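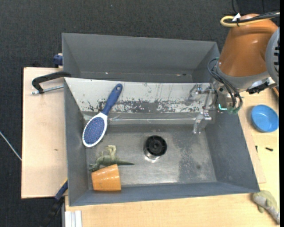 Gisela Grube objected that the licensing terms had gone out to applicants before the working group had read them, and asked that the objection be entered ahead of the other items. So entered.

Undstead Technology Transfer Working Group
Minutes, Feb 13, 2020

Present: Percy Londoño (chair), Ulises Apaza, Gisela Grube, Refugio Valdovinos
Absent: Jhair Palomino

1. Prior minutes
Approved with one correction. Item 4 should read "provisional filing," not "patent."

2. Licensing terms
Apaza stated that the version sent to applicants was draft 2 and carried no signature block. Grube asked whether applicants had been told it was a draft. Apaza will check the cover letter. Royalty clause to be reworded so that the reporting period matches the state fiscal year. Draft 3 to go to members before any further release.

3. Prototype grants
112 applications received, 22 forwarded to technical review. Valdovinos reported that the Grarno site can take reviewers in March if the safety forms are in beforehand. Londoño asked that reviewers with a stake in an applicant firm be listed by name in the review packet. Agreed.

4. Cumow filing
Cumow requests an extension on its matching funds statement. Apaza noted that the rules allow one extension per award and that none has been used. Motion to grant (Valdovinos, second Apaza). Carried, Grube abstaining.

5. Arango incubator lease
Landlord's revised offer covers 1298 square feet. Parking and after-hours access still open. Palomino holds the correspondence. Tabled.

Actions
Apaza: cover letter, draft 3
Valdovinos: safety forms to Grarno
Palomino: lease correspondence to chair

Adjourned. Next meeting in March, date to be set by the chair.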